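회사소개 | Drulliro

Drulliro는 음식 담기용 로봇 그리퍼 키트를 만드는 회사입니다. 직원 4명, 작은 작업실 하나. 주방에서 손이 제일 많이 가는 일, 접시에 놓고 옮기는 그 일을 봅니다.

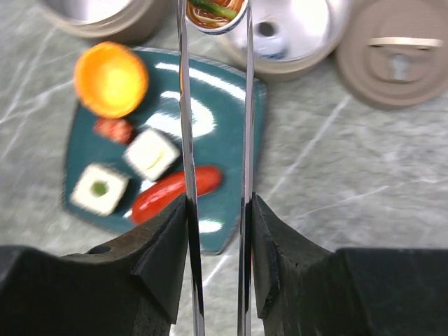
시작은 도시락 업체 Pitetti의 문의 한 통이었어요. 두부는 으깨지고 소시지는 미끄러지고 면기는 잘못 집으면 쏟아지고. 시중 그리퍼는 박스 집는 용도가 대부분이라 맞는 게 없었습니다. 그래서 손가락부터 다시 깎음. 첫 시제품은 솔직히 엉망이었고 두번째부터 쓸만해졌습니다.

제품은 지금 2종입니다.

Wellthorpe 키트
그리퍼 손가락 한 쌍, 손목 카메라 브라켓, 제어 소프트웨어. 기존 로봇팔에 그대로 장착. 공구는 육각렌치만 있으면 됩니다. 소형 주방, 학교 실습실에서 많이 찾으세요.

Abbasi 서비스
키트 구매가 부담스러운 곳은 이쪽. 메뉴를 알려주시면 저희가 집기 동작을 잡아서 납품합니다. 보통 4주 걸리고 메뉴가 많으면 더 걸려요. 현장 방문 1회 포함, 추가 방문은 별도 견적.

지금까지 테스트한 음식과 그릇 조합은 272가지 넘습니다. 목록은 메일 주시면 보내드려요. 국물 있는 메뉴는 아직 조건부입니다. 그릇 지름이랑 국물 높이 같이 적어주세요. 튀김류는 부스러기 때문에 청소 주기가 짧아지니 감안하시고요. 얇은 잎채소는 아직 않됩니다. 연구 중.

자주 물어보시는 것
- 대여 되나요? 키트만 됩니다. 한 달 단위.
- 세척은? 손가락만 분리해서 중성세제로. 식기세척기는 안돼요.
- 로봇팔도 파나요? 안 팝니다. 호환 기종은 상담때 안내드림.
- 우리 그릇으로 테스트 가능? 가능. 택배로 보내주세요, 깨지지 않게 포장 꼼꼼히 부탁드립니다.

3월부터 작업실 견학도 받습니다. 오후 2시 이후만 가능하고 예약은 필수입니다. 주차 자리 없어요. 문의는 홈페이지 하단 양식으로 주시면 되고 전화는 작업중이라 잘 못받습니다. 답장은 보통 다음날 드려요.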